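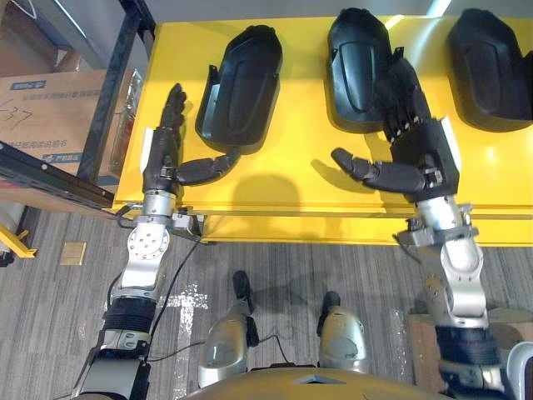

A reader of the draft wrote to me that a chapter on frames and timestamps could wait until the back of the book, after the fun stuff. Planning is the fun stuff, the letter went on, and any decent library will sort out coordinates for you.

I like planning too! But I've spent far too many evenings at the Gimberg lab watching a perfectly good planner send a hand to a perfectly wrong place, and I'd like to spare you some of those evenings. So Chapter 11 stays where it is.

Think about three molded shells in a row on a yellow bench, one leaning a little right, one nearly straight, one leaning left. To you and me that's a glance. To your program it's three poses, each one a position plus a rotation, and every pose has to be "in" something. In the head camera? In the torso? In the left wrist? The numbers look alike (seven floats, very innocent) and nothing in the file will complain if you mix them up.

My own worst case was a Caldeira demo in March. I had 351 lines of control code and was quite proud of them, and one line took a shell pose from the head camera and passed it to Plirnix as if it were already in the base frame. Plirnix planned a lovely smooth path. It always does. I tuned gains for two days before I printed the frame name.

11.1 What the head sees

A head camera gives you the whole job at once: the bench edge, the parts, both hands. It's a great place to decide which arm takes which part. It's a less great place to measure from, partly on account of distance and partly on account of the hands themselves. Look at how the right hand's fingers overlap the side of the middle shell. A detector that fits an outline to black plastic now has black fingers mixed into the same patch of pixels, and glossy surfaces throw in highlights that look a lot like edges.

What I do is mask the hands first. You know the joint angles, so you know where the hands are, so you can draw them into the picture and throw those pixels away before the detector runs. Leave a generous margin around the fingertips. Shadows don't get masked by this, by the way, and you'll meet them again in the exercises.

11.2 What the wrist sees

Up close you trade the overview for detail, and a good share of what you get is your own hardware. Rim, bracket, rack, fingers, with a slice of gray surface in between. The useful thing is that anything bolted down in front of the camera stays put in the image, so one fixed mask takes care of it. The fingers move and need the joint angles again.
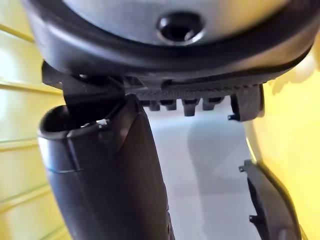
11.3 When did the camera see it?

Say your camera runs at 30 frames per second and your arm reports its joints every 20 milliseconds. Those two clocks never line up. Pair an image with whatever joint reading came in last and your mask slides off the hand as soon as the arm speeds up. Skistgate stamps each message on arrival, and people trust that stamp more than they should. Stamp at capture if your driver lets you, keep a short buffer of joint readings, and interpolate.

We'll write that buffer next. Keep it boring and keep it small.

Comments (3)

anonymous reader: The frame name thing got me too. I now put it in every variable, shell_in_base and so on. Ugly but it works.

guest: Could you add a note on which way round your quaternions go? Plirnix and Skistgate disagree in my setup.

anonymous reader: Seconding the quaternion note. Also the mask margin in the exercise code is in pixels and the text says millimeters.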